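The Table in the Middle of the Room

Every shared office has one piece of furniture that does more work than the rest put together. At Flundlow, the design workshop where Nathalie Gosselin has spent the past 10 years, it is a big white table with rounded ends, and I fell for it within five minutes of walking through the door.

I'd gone to write about desks. Small clever desks, folding desks, desks that disappear into cupboards. Nathalie listened politely to all of this, fetched the coffee and sat me down at the table instead. "You'll get more out of this one," she said, and I did!

The plainness is the beauty of it. There are no drawers and no fixed places, so things come and go all day long. A plant gets put down on its way to a windowsill and stays through lunch. Somebody unpacks a parcel, somebody else coils a cable, and the white top makes everything on it look oddly important, the way a dinner plate does for a tomato. Santino Cabral told me he does his best thinking there at 9 in the morning, before the others have spread out. 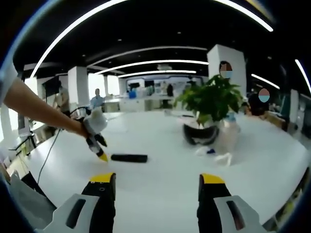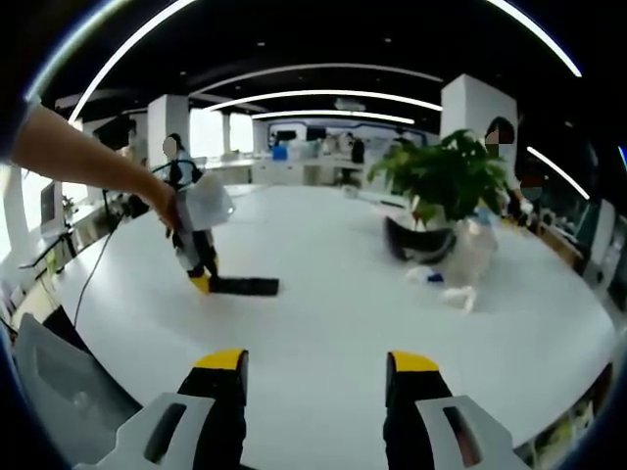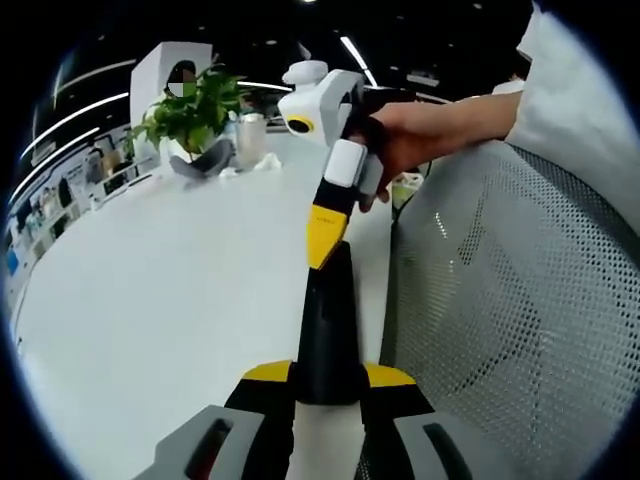

Leaves, please

I had assumed the greenery was a stylist's touch, but Santino is a proper plant person and brings in his own. His view is that a large white surface wants one broad-leaved, generous thing on it, and that a row of tiny succulents just looks like stationery. I've since tried it at home with a peace lily, and he's right. The whole kitchen cheered up.

He does ask for a waterproof saucer, mind you, and he waters at the sink. White tops forgive a great deal, but a ring left overnight is hard work in the morning (bicarbonate of soda, a damp cloth, patience).

Chairs that keep out of the way

If the table is going to be the busy bit, the seating should be light. Mesh backs are good for this. They let the daylight through and they don't build a wall between the table and the rest of the room, which matters in an open-plan space where people are forever stopping to lean over and have a look. Ramesh Kaushik, who planned the layout, left a wide walkway all round so that standing is as comfortable as sitting.

He would also like it known that he lost the argument over the pale floor lamp.

Clearing up, more or less

Wrappings are the weak spot. Bags and crumpled bits breed on any table where parcels are opened, and the Flundlow answer is wonderfully low-tech: one bin within arm's reach, and a sweep of the whole top at six o'clock. Anything without an owner goes in a tray by the door. Lautaro Gallardo once got back a pair of reading glasses he had been missing since September.

You don't need an office to borrow the idea. A second-hand meeting table, a clear space around it and one healthy plant will get you most of the way. Measure your doorway first, though. Nathalie's had to come in on its side, with three people pushing and Santino shouting directions from the stairs.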